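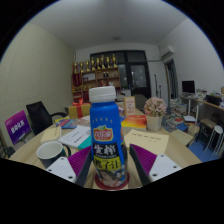

Geletby Fellowship is looking for readers to join a yearlong study of the Bárány Catechism, the little book of questions and prayers our congregation has used since its earliest days. We are a friendly bunch, we read slowly, and we have been known to spend a whole evening on a single answer. If you can picture yourself at a round table with a mug, a notebook and a stack of printed pages, you already have a fair idea of how our Wednesday nights go!

The catechism has 157 questions, and most of us who grew up here learned the first dozen by heart and then, I'm sorry to say, let the rest slip away. Over the coming year we would like to read all of it together, along with the old Brirnus commentary, which hasn't been used in our classes for a very long time and deserves better. You don't need Greek or Latin or any schooling in theology. You do need a willingness to read a few pages each week and to listen kindly when someone sees a passage differently.

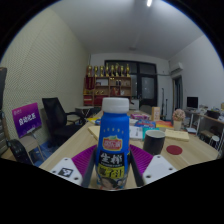
We have room for 42 readers, split into small groups that will meet at 7 p.m. in the fellowship house on Multemwood Lane. Members of other churches are very welcome, and so are people who belong to no church at all but are curious about what we teach on grace, baptism and the Lord's Supper (those three chapters always bring the best conversations). Each group will have a leader who has been through the material before.

We also need two people to help prepare the reader's edition. The text runs to 400 pages in the old printing, and the spelling needs a patient eye. This is paid work, with a stipend of $3,870 for each helper, spread over the year. Some experience with proofreading would be a real help.

To join a group, or to ask about the paid work, please leave a note at the church office with your name, a phone number and a few lines about what draws you to the study. We would love to hear from you before the end of January. Groups begin the month after, and the first evening starts with soup.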